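Section 4. Setting up the play fruit table

Read this section before you open the fruit set. Setup takes around 10 minutes for one person. The steps are the same for the Jelgate starter set and the larger Worar market set, except where a note says otherwise.

Before you start

Choose a table with a flat top and no raised lip. Wipe it with a barely damp cloth and let it dry. Do not use furniture polish. It leaves a film that transfers to the fruit and makes the pieces slippery for small hands.

Check each piece as you take it out of the bag. Run your thumb along the seams and around the stem. Set aside any piece with a split, a sharp edge or a loose stem and write it on the card inside the lid.

CAUTION: Small pieces such as the grapes and the cherry are not for children under three. Keep them in the zip pouch until the younger group has left the room.

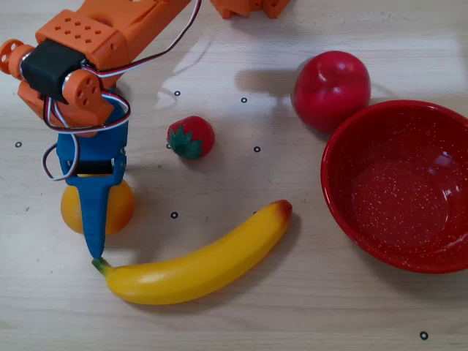
Tisport Toy Library — Play Sets and Loans

The banana and the orange are the two pieces used for first sessions. Both are easy to name and very different in shape, and a child who is new to the set can manage them without help.

4.1 Laying out the first two pieces

1. Lay the banana on its side near the front of the table. It may point either way.

2. Put the orange behind the banana. Let go slowly and make sure it has stopped moving before you set down anything else.

3. Leave the rest of the fruit in the bag. Bring out one more piece at a time, when the child asks for it or loses interest in the first two.

NOTE: If the orange keeps rolling, the table is not level. Fold a piece of card under the short leg. Do not tape the orange down — tape residue is hard to get off.

4.2 Adding the market crates (Worar set only)

4. Stand the crates along the back edge with the open side facing the children.

5. Fill the crates no more than halfway. Full crates tip when a child pulls from the front.

6. Place the price cards last. Spare cards are in the Sabatier folder on the loans desk.

4.3 Cleaning and packing away

7. Wash the fruit in warm water with a little dish soap. Do not soak it. Water that gets in through a worn seam will not come out again.

8. Dry each piece with a towel and leave the set out on a rack overnight. Sets returned on Thursday stay on the rack until the next opening.

9. Pack the heavy pieces first and the banana on top, with nothing pressing on its ends.

CAUTION: Never put the fruit in a dishwasher or on a radiator. The color on the tips and stems can lift with heat.

Replacing a piece

Missing or damaged pieces are replaced one for one. Quote the set number on the lid label (the starter set is 909) and give the card to Blandine Poulain or Salvador Azevedo at the loans desk. Please do not fill a gap with fruit from another set, as the sizes differ and the bag will not close.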